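The Shared Table: How Viltcombe Rebuilt Its Community Kitchen

When the Viltcombe Neighborhood Kitchen reopened in September, it did so in a building that had been closed to the public for 7 years. The former Weswood dairy depot on the east side of town had served as a warehouse, a furniture store and, for one winter, a place to keep road salt. It now holds a teaching kitchen, a dining hall and a small lending room from which residents may borrow cooking equipment for a week at a time.

The project began with a survey of households in the Galindo district, where many of the older apartment buildings were constructed with very small kitchens. Respondents were asked what prevented them from cooking at home. Cost was the most common answer, as had been expected. The second was space. Families reported that they owned a single pan, or had no surface on which to roll dough, or stored their dishes in a bedroom closet. The survey's authors recommended that the town provide a place where people could cook and eat together, and that it be open in the evening.

Funding was secured over two budget cycles. The town contributed the building and the cost of the new roof. The remainder came from the Iltitholm Fund, which supports public dining projects in the region and which asked that the hall be available without charge to any group of residents. The fund's only other condition was that the original loading doors be kept – a request that added several months to the work, as the doors had to be rehung and insulated.

Cristóvão Tavares, who directs the kitchen's programs, came to Viltcombe after a long career in hospital catering. He was given a plan for a conventional dining hall with fixed seating and asked that it be redrawn. The hall now has long movable tables in light finishes, and meals are served at them family style. "People pass a dish differently from the way they carry a tray," he said. "They have to look up and ask."

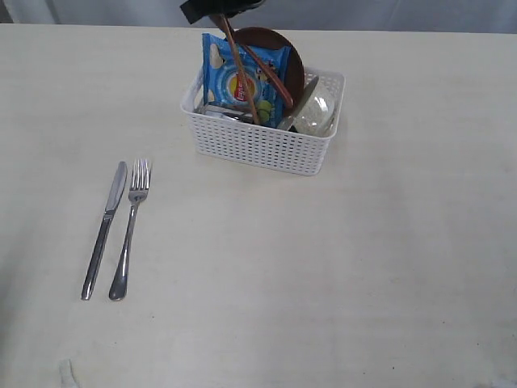
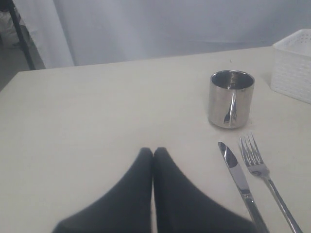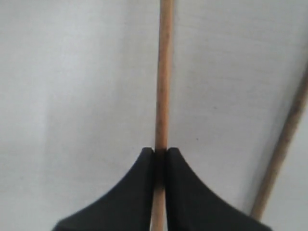 Pale surfaces throughout.

The evening program opens at 6 and follows a simple order. Those who wish to cook arrive first and are assigned to a station. Those who wish only to eat arrive an hour later and are asked to help set the tables. The hall seats 124, although most evenings draw around 60 people. Attendance is highest in the last week of the month, when household budgets are tightest, and the kitchen plans its purchasing accordingly.

Menus are drawn up by the cooks themselves. A binder kept at the front counter contains recipes contributed by residents, each written out for a household and again for the full hall. Converting one to the other has proved to be a skill in itself. An early attempt at a bean stew, multiplied without adjustment, called for more salt than the kitchen had on hand, and the page still carries a penciled correction. Bread is the exception to the open menu. It is baked every afternoon to the same formula, and the ovens are not available for other use until it is finished.

The lending room has grown more quickly than the rest of the program. Stockpots and pressure cookers are the items most often requested, followed by baking sheets. Borrowers sign a card and return the equipment clean. Losses have been few, and several residents have donated equipment of their own upon moving away.

Plans for the coming year include a breakfast service and a course in home preserving, to be held when the orchards north of the town come into fruit. The loading doors will be opened in warm weather, and tables will be set in the yard.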